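Collecting simulated demonstrations: notes from April

The Trolo project has now completed its second month of collection, and I have been asked by several colleagues to set down how the work is organised. What follows is my own account and should not be read as a statement on behalf of Drorkik.

The purpose is to gather examples from which a learning system can acquire simple handling skills. All of the April episodes were recorded in simulation, with an operator directing the arms from our office in Amstead. Dayana Pacheco prepared the virtual workspace, including the wooden table, the tall container on its mounting plate and the tools to be handled. 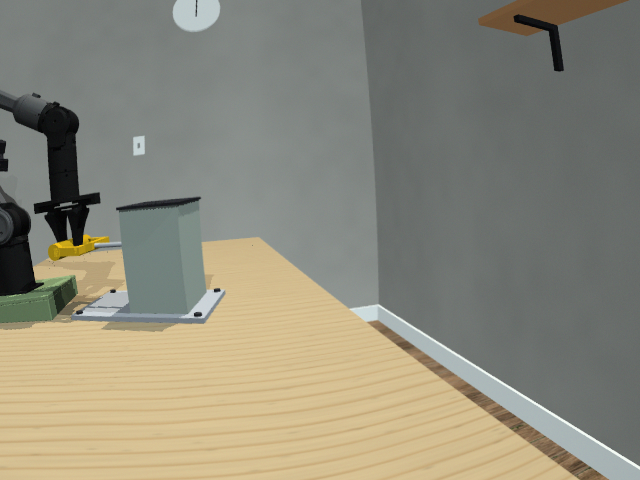
How an episode is accepted

Each operator works in sittings of 24 episodes and then hands over. An episode is kept if the object is grasped by its intended part, carried without striking the container and released under control. We recorded 616 episodes during the month, of which 538 were accepted.

The remainder were not discarded. Karla Bautista reviews every rejected episode and assigns it one of 5 codes, the most frequent being a grasp taken too close to one end of the object. I had argued for deleting these, and I now think I was mistaken – the coded failures have been useful when we check the model's own attempts against them.

The views recorded from close to the gripper deserve particular mention. From the wider view it is difficult to judge how the fingers meet a narrow part, and reviewers disagreed more often than I should have liked. They now consult the close view first.

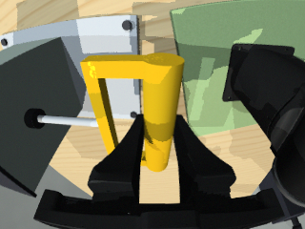
Close view: a yellow object held upright between the two fingers of the gripper.

The collection set will pass to our partners at Tlapale once the remaining labels have been checked. Two matters are still open: whether the starting positions vary enough, and whether long pauses by the operator should be trimmed. Karla favours trimming. I have asked that the untrimmed recordings be kept as well until a decision is made.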